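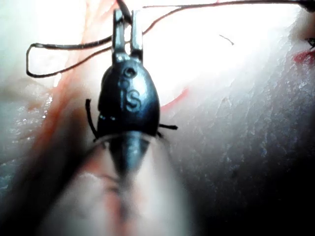
Surgical instrument with paired jaws, in use against pale tissue.

Grikent shareholders' group: minutes of the June meeting

Opened at 6.40 pm. The previous minutes were accepted with one correction: the group "noted" the Drarkberg expansion plan, it did not "welcome" it.

1. Drarkberg copper mine
The chair read out the company's statement that output was unaffected by the border closure. Members asked how this could be so when concentrate leaves by a single road. The statement says trucks are "moving normally" – it does not say where to. The secretary had asked for shipment figures twice and had received a brochure. Members agreed to treat the claim as unproven until tonnages are published.

2. Share price
The shares closed at 224 pence, down 29 pence since the last meeting. The company blames "market sentiment". One member thought this fair, as other miners in the region had also dropped. Others replied that those miners had not borrowed to build a second processing plant.

3. Wirkemico offer
Wirkemico has offered to buy 8 per cent of the mine. The letter to shareholders calls this a vote of confidence. It gives no price and no date. The group will not support the sale on the present wording. Carried, one against.

4. Abdelaziz pit
The promise of 2,000 jobs was discussed again. It has appeared in three annual reports without a start date. The secretary is to ask how many people have been hired so far, and for what length of contract.

5. Any other business
Room hire goes up from next month. The request for a site visit paid for by the company was turned down, though members may travel at their own cost.

Closed at 8.15 pm. Next meeting in September, same room.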